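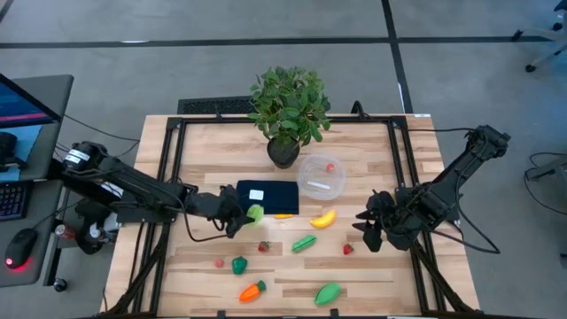
Toy fruit and veg, with a leafy pot plant for company

8 Jul 2018

I was a terrible shopkeeper. My shop was the bottom two stairs of our house, the till was a biscuit tin, and I charged my own grandmother 63 pence for a plastic pear with a bite-shaped dent in it. She haggled me down to 31 and then asked for a bag! I was furious, and I've never forgotten it.

I started thinking about all this when I wandered into Nondeck, the second-hand toy shop near my flat, looking for a birthday present. Right by the door was a crate of pretend groceries, and I must have stood there for a good twenty minutes. Half a lemon. A fried egg (somebody's dog had clearly been at it). A tiny box of washing powder that still rattled. I went home with a carrier bag full and, I'm slightly embarrassed to say, no birthday present.

What I love about playing shops is how little of it is about the food. It's the talking. Children who won't say a word to the real person on the real till will happily put on a voice and tell you the bananas are off today, would you like a nice onion. My niece runs a café called Tô, which she says is French, and the menu is soup. You can ask for something else but she'll sigh at you and go to check in the back - the back being the airing cupboard - and then bring you soup.

Prices are all over the place, of course. At Tô a cup of tea is 1,000 pounds and a whole roast chicken is free if you've been good. Change is given in buttons. I once complained about a hair in my soup and was told it cost extra.

I did try the posh version, with the little chalkboard and the matching aprons, and it got played with for an afternoon. The stairs and the biscuit tin lasted me years. I'd have kept going longer if I hadn't started big school that September and decided I was far too grown up, which I now think was a mistake.

The pear is on my kitchen windowsill, by the way. My niece has offered me two buttons for it and I'm holding out for three.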